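Finally dealt with the cloth drawer this afternoon. It had got to the point where it wouldn't shut.

Microfibre towels are fine until you own too many and use the same one for the sink and the windows. So now each job gets a colour. Green is for wood and worktops, blue is for glass.

I fold the green ones lengthways into a long strip — they stack flatter and you can pull one out without the rest coming too.

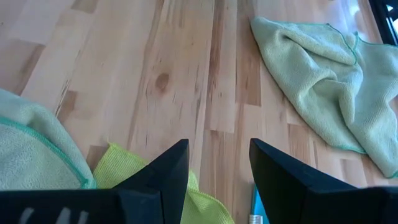
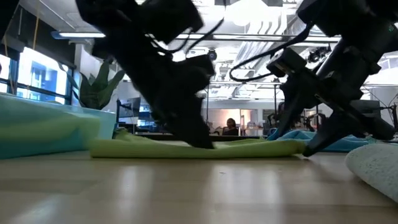
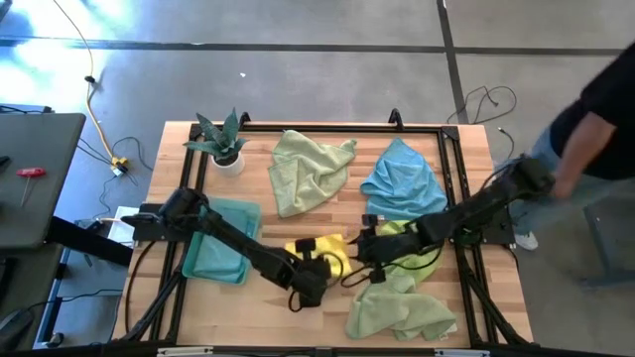

Green towel in all three, blue as well in the last two.

Naima Lahlou asked about washing. 30 minutes, no softener, and keep them away from anything cotton or they pick up fluff.

Constanza Sosa wanted to know how many you need. I'd say 3 of each colour. One in use, one clean, one in the wash.

The old grey ones have gone under the stairs for bikes and muddy boots. Drawer shuts now. Tea towels next, probably in March.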